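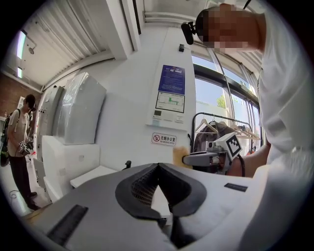 Hand-held grippers in use at the club's April session. The square marker is fixed on top of the housing.

Print this page | E-mail this item

Robotics club: garment handling project

The student robotics club has started the second stage of its garment handling project. The aim is to train a small arm to take clothes off a rail and hang them back up, using recordings made by people with hand-held grippers. The arm itself stays in the Goltmont workshop until enough good recordings exist to be worth testing on it.

Stage one produced 2000 recordings, all of a single task: lifting an empty hanger from the rail and setting it down on a flat surface. Of these, 200 were rejected. The usual fault was that tracking was lost when the operator turned too fast or put a sleeve over the marker. Operators are now asked to pause for a moment before the jaws close and to keep cuffs clear of the housing.

The target for stage two is 3000 recordings with garments on the hangers. Dark cloth has been chosen first. It gave the poorest results in the early trials, and the group would like to know whether the lighting or the model is at fault before adding other colours.

Qistina Subramaniam, who leads the data group, has rewritten the file naming rules. Each recording now carries the operator number, the gripper number and the task code, in that order. Files from stage one will be renamed by script and need not be changed by hand. The checking program, Birnano, has been updated to match. Older copies will refuse the new names and should be removed.

Two changes to the kit should be noted. The jaw inserts must be inspected before each session and replaced if the mesh has lifted at the edges. Cables are to be coiled and tied after use. One connector was lost last month to a chair leg.

Jundelley has agreed to enter the club for the Ogunleye student challenge, hanging and folding class. Entries in that class are limited to 11 minutes per run, including set-up. A draft of the run order is on the club drive, and comments should reach Qistina before the end of April.

New operators need to complete the short calibration exercise first. Sessions start at 2 p.m. and bags may be left by the door.

This site uses cookies to remember your newsletter settings. Accept | Manage settings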